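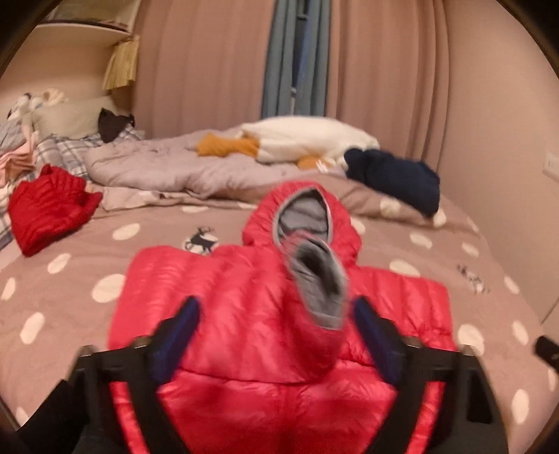
Hauwa Ogundipe wrote to me after Thursday's session that she still doesn't see why a file system would bother copying a block before changing it, when it could just change the block where it sits. Good, because I rushed that part and half of this handout is me trying again.

So, start with the boring case. You have a file, it lives in some blocks on the disk, and you want to change one of them. The old way is to write the new data straight over the old data. It's quick and simple, and it works fine right up to the moment the power goes out halfway through the write. Now you have a block that's part old and part new, and the file system may have no idea which part is which!

Journaling was the first fix we looked at (week 7, the Nultex slides). Before touching the real block you write a little note in a log: I'm about to do this. After a crash you read the log and either finish the job or throw it away. The catch is that anything you log gets written twice, so most systems only log the metadata and hope for the best with your actual data.

Copy-on-write goes at it from the other side. You never touch the live block. You write the new version somewhere free, then update the block that points to it, which also means writing a new copy of that one, and so on up the tree until you reach the root. The root gets switched over in a single step. Crash before the switch and you still have the old tree, all of it. Crash after and you have the new one.

Snapshots come almost for free from this (my favorite part, sorry if I went on about it). If you keep the old root around, you've kept the whole old tree, and the only extra space you pay for is the blocks that have changed. In the lab image, Truseo, we had 149 blocks in use, changed 44 of them after taking a snapshot, and ended up with 193 in use. Please check that with your own copy, and don't be surprised when deleting a big file frees up nothing at all while the snapshot is still holding on to it.

The downside is fragmentation. A file that started out in one neat run gets scattered a bit more each time you edit the middle of it. On an SSD you may hardly notice. On a spinning disk with a busy database you very much will.

For next time: read the Grasau notes up to the part on checksums, and bring a drawing of the tree before and after one block changes. Pencil is fine.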